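Keeping Lirden going: ten minutes that turned into most of a lunch break with Tiziana Bianchini

Notes typed up fast, sorry. Tiziana talks quickly and she was holding a hex key for the whole of it, so some of this is from memory and some from the back of a parts list. She has read it and changed two things.

Lirden is the two-armed cell at the far end of the Drirnthorpe building. Walls on three sides, open at the front, a pair of arms bolted to a rail. It handles bags and fruit. Tiziana Bianchini sets it up, looks after it, and takes it to bits when it sulks. Before that she was on packing lines for Endorano, bigger machines, louder ones.

Did she miss them? "I miss the space. You could walk into those. With Lirden I'm always leaning."

We started with mornings. She doesn't power up first. She looks first.

"Hands on the rail before anything. Both base plates. I push each one sideways, proper push, and I feel for movement. Then a key on every bolt. If one turns at all I write it down, even a tiny bit, and I want to know why that one and not the one next to it."

How often does one turn?

"In February, all the time. We'd moved the right arm along the rail and I hadn't cleaned the groove. Grit under the nut. You tighten it, it feels lovely, you come back after lunch and it's slack again. My fault, that one. Took me far too long."

What did she do about it? Arm off, rail groove brushed and wiped down its full length, new nuts, arm back on. Then a mark in paint pen across each bolt head and onto the plate, so a turned bolt shows at a glance. "Should have done the pen from day one. Costs nothing."

Moving an arm means finding out where it is all over again. She does this with a pointed rod held in the gripper and a sheet of crosses laid on the table. Each arm touches each cross. She has a tolerance she likes and a tolerance she'll put up with, and wouldn't give me either of them for this page. ("Because somebody will quote it back at me.")

The bit she wanted to talk about was cables. Went on for ages. I'm cutting it down a lot.

Each arm has a purple cable looping along it from the gripper end down to the base and off below. They look untidy. I said so.

"They're meant to look like that! Everyone wants to tie them flat. Visitors, new starters, my own mother would tie them flat. But the wrist turns and the elbow folds and the cable has to come from somewhere. If it's tight at the elbow, then the wrist pulls on the connector, and the connector's the bit that goes."

So how does she judge the slack? By hand, power off, arm moved through every awkward pose she can think of. Elbow fully folded. Wrist all the way round one way, then back. Reaching over to the far side of the table. She watches the loop the whole time and never the arm. If it catches on the elbow housing she gives it more; if it hangs down where the gripper works she takes some back. Then she runs the thing slowly under power and watches again, because it does swing differently.

"The right one was worse for it. It used to drop into the basket. Lovely clean pick, arm comes up, basket comes with it."

She replaced that one outright after 200 hours, when the jacket had gone shiny at the elbow. Nothing had failed. She just didn't like the shine. The old one's in her drawer and gets shown to people.

Connectors: she unplugs nothing she doesn't need to. Every plug under the rail gets a look, with a torch, no touching. "People wiggle. Don't wiggle. You wiggle a good connector enough and you've got a bad one."

Then grippers. Fingers slide on a guide rail across the body of the gripper, and this is where most of the actual dirt is. Plastic bags shed. Fabric bags shed more. Fluff gets on the fingertips first and works its way up.

Her routine, more or less as she said it: open the gripper fully, power off, dry brush along the guide rail both ways. Lint-free cloth round the fingers. Look at the tips against the light. Close by hand, feel for a gritty patch. If there is one, brush again before even thinking about grease. Every 100 hours she takes the fingers off and checks the screws, which she says work loose on the left before the right and she's never got to the bottom of it.

"Grease is what people reach for. Grease and fluff makes felt. I've pulled felt out of a gripper. It came out in one piece, like a little slug."

I asked what a bad gripper looks like in use, if you don't have it apart.

"It gets hesitant. You ask it to pinch a bag handle, and a bag handle is nothing, it's hardly there. A gripper in good order closes on it and you can see the plastic bunch up. One that's dragging, the two fingers don't arrive together, and the handle slides out sideways. People blame the software. They always blame the software. Go and get the brush."

Is plastic harder than cloth? Depends who you ask. She says plastic is harder on her patience and cloth is harder on the machine. A thin bag folds under the fingers and you've picked up two layers when you wanted one. A cloth one stays open once it's open, but the straps wander off and lie over whatever's next to it, and then an arm goes under one.

And has it?

"Oh yes. Only the once under full speed. I was near the stop button. I'm always near the stop button."

Which brought us to the stop button. It gets tested every morning with the arms moving, slowly, both of them. Press, everything halts, release, check that nothing starts up by itself. She won't let anyone skip it, and she won't let anyone do it for her either, apparently. I offered.

Repairs next. The big one this year was the left elbow. It began as a noise, a sort of tick on the way down and not on the way up. She spent a morning with a screwdriver handle against her ear and the other end on the housing, which I thought was a thing people only did with cars. Ruled out the base. Ruled out the wrist. Elbow it was, a screw in the link backed out just far enough to touch.

"So not a bearing. I'd already ordered the bearing! Manríquez had it here in no time, very nice people, and it's still in its box."

All the link screws came out after that, one at a time, threadlock, back in to the proper torque. One at a time matters. Take the lot out and the link shifts, and then you are back to crosses and the pointed rod. She lays a strip of tape on the bench with the screws stuck to it in order even when she's only doing one, habit.

The table she wipes with a damp cloth and then a dry one. No spray anywhere near the arms. Spray goes on the cloth, outside the cell.

Did she have a favourite job on it? Long pause. "Fan strip at the front. Soft brush, vacuum in the other hand, 20 minutes, and nobody can talk to me." I took the hint a bit but carried on.

Last proper question was what she'd tell someone taking the cell over. She didn't like the idea of someone taking the cell over. Then: "Keep the book. Write down when it was fine as well. Half my book says fine, fine, fine. That's how I know what day it wasnt."

The book is a hardback notebook with a bootlace through it. The entry for 30 June 2022 reads, in full, "R wrist warm. Left it. Fine after." She's rather proud of that one. 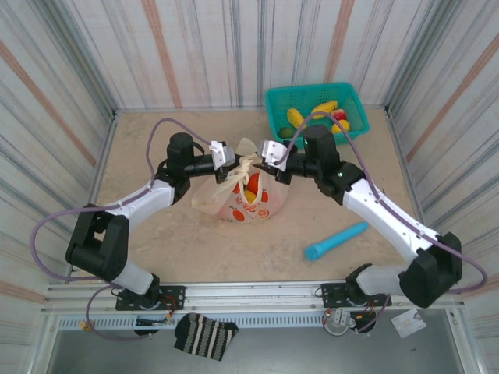
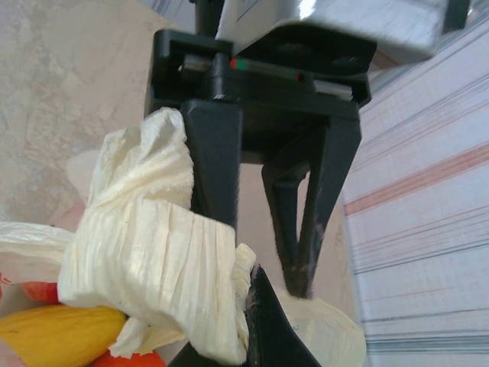

Lirden on bags and fruit.
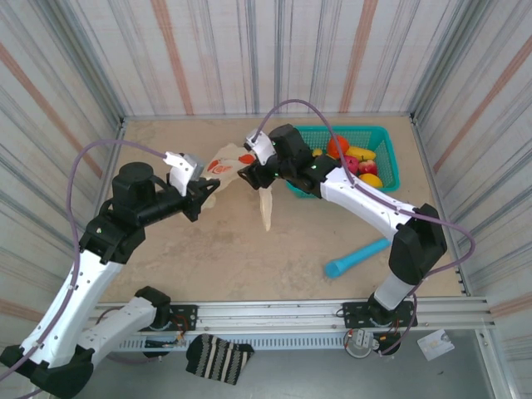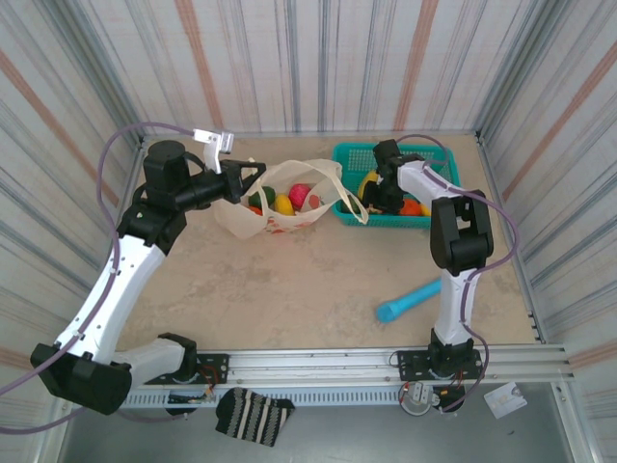 Drirnthorpe Site | Cell Maintenance Team

A few bits that didn't fit anywhere.

On plastic bags: "See in the first picture, one handle each. That's the pose I use for checking the loops as well. Both arms in the middle, then I walk side to side and look at the cable round each elbow." She does a second check with one arm over the basket, as in the last picture, where the right-hand cable has to go up above the basket and back along the forearm.

On fingertips: the close-up of the gripper set her off straight away. She spotted the fibres near the tip of the right-hand finger before I'd got the page to load. "That's brush time. That's exactly what I mean." I've left it in at her request.

On spares: she keeps one cable of each length, a set of fingers, a bag of rail nuts and the famous bearing. Would like a second torque wrench. Has asked. If the person who signs for torque wrenches is reading, she'd like it before the next strip-down please.

On reading the manual: "Yes. Twice. Then again when it breaks, because you skipped the bit you needed." The copy by the cell has her pencil in teh margins and is not to be borrowed.

Anyone who wants to watch a morning check can ask her, but come early and stand behind the line. She starts with the bolts and doesn't go back over them for latecomers.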